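Speaker notes: Looking at the Sky With Other People
Walus Library evening talks, November
Slot starts 7:30 p.m., questions from 8:10

Before I start: clicker is on the lectern, water on the left. Check the back row can hear me. Dim the lights only halfway, people like to take notes.

Opening

Good evening! Thank you for coming out on a cold night to hear somebody talk about the sun.

Hands up if you have ever seen a total solar eclipse. (Wait. Let them look around at each other.) Keep your hand up if you tried to describe it to a friend afterward and gave up. That second group is my favorite kind of audience, because I have been in it for years and I'm still trying.

I want to talk tonight about what eclipses do to a place. There's some astronomy, I can't help myself, but mostly I want to talk about towns and fields and parking lots, and what happens when a lot of people all stop what they're doing and look up.

The quick astronomy (keep this under five minutes!)

The moon is far smaller than the sun, and far closer to us. From the ground the two look nearly the same size. When they line up exactly, the moon covers the bright face and you get to see the corona, the thin outer atmosphere that is up there every day, drowned out by glare.

The moon's orbit is an oval, so sometimes it is a little too far away to cover the whole disk. Then you get a ring. Lovely, but it doesn't get properly dark and you never get to look without a filter.

Do the orange and pea thing here if the room seems sleepy. Pea close to one eye, orange across the room. Kids in the front can hold the orange.

Somebody always asks why there isn't one every month. The moon's path is tilted a few degrees, so most months the shadow misses us, passing above or below the Earth. Show this with the hula hoop if it made it into the car.

Story 1: Sallis

My first one was in Sallis, which had a population of 437 on the sign as you drove in. By breakfast there were cars down both sides of the main road and the diner had run out of eggs. The hardware store was selling coffee from a paint-stirring table. I had driven all night and I was in a terrible mood, if I'm truthful, because there was cloud to the west and I had decided it was all going to be a waste.

Then first contact, the tiny bite out of the edge. A man three cars down shouted "It's started!" and from then on everybody was friends. People passed filters to strangers. A woman showed me how to use a colander, and there on the sidewalk were dozens of little crescent suns, one from each hole. Do that one at home next time there's a partial. Tree leaves do it too. I was so busy looking at the ground I nearly forgot the sky!

PAUSE. Slow down for this part.

The light goes strange before it goes dark. It's thin and silvery, and shadows get sharp edges. The temperature drops enough that you reach for your jacket. The swallows went in under the gas station roof. And then the last bead of sun went out and the whole street made a noise I had never heard from a crowd before, halfway between a cheer and a gasp. A dog barked. I was crying and so was the man three cars down.

Story 2: Ivars and the notebook

Ivars Grigaitė kept a sound notebook for the Fagundes eclipse. No telescope, no camera. He sat on an upturned crate behind a dairy barn and wrote down everything he heard, with times. Crickets starting. Cows going quiet. A screen door. Someone laughing on the next farm over, very clearly, as if the air had changed.

Read two or three lines aloud from the photocopy. The one about the rooster gets a laugh, leave room for it.

What I love about the notebook is that he has one written line for totality itself, and it says "stopped writing." Then a gap, then the rooster.

Story 3: Plako school field

Genivaldo Figueiredo got the whole of Plako school out on the soccer field, 595 children plus teachers, with the kitchen staff in their aprons. They had been making pinhole boxes for weeks. Cereal boxes, shoe boxes, one magnificent thing made out of a refrigerator carton that four kids could stand inside at once.

It was only a partial there, 87 percent. I used to be snobbish about partials and Genivaldo cured me of it. He played me the recording from the field and it's pure joy from start to finish. (Play clip. If the sound fails, skip it and move on, don't fiddle with the cable like last time.)

The practical bit

Please watch one, and please protect your eyes.

Use proper solar viewers, the kind made to the ISO 12312-2 standard, bought from a seller you trust. Check them for scratches and pinholes before you go, and throw away any that are damaged. Put them on before you look up and look away before you take them off.

Ordinary sunglasses are not safe for looking at the sun, however dark they are. Two pairs stacked up aren't safe either. I get asked this every single time, so say it twice.

Never look through binoculars, a telescope or a camera while wearing eclipse viewers. Those need their own solar filter fitted on the front end.

The only time to look with bare eyes is totality, when the bright face is completely covered, and only inside the path. As soon as a bead of sunlight comes back, viewers on.

Closing

My longest trip for an eclipse was 3805 miles, door to door, and it rained. I stood in a field in a poncho and it got dark, and then it got light again, and we all clapped anyway. I'd go back tomorrow.

So look up when the next one crosses near you, take a day off, bring a colander, and bring somebody who thinks they won't be interested.

Questions. Repeat each one into the microphone. Handouts are by the door, and the last slide stays up while people come and chat.
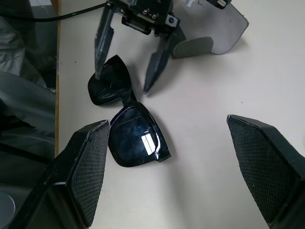

Last slide: Regular sunglasses, even very dark ones, are not eclipse viewers.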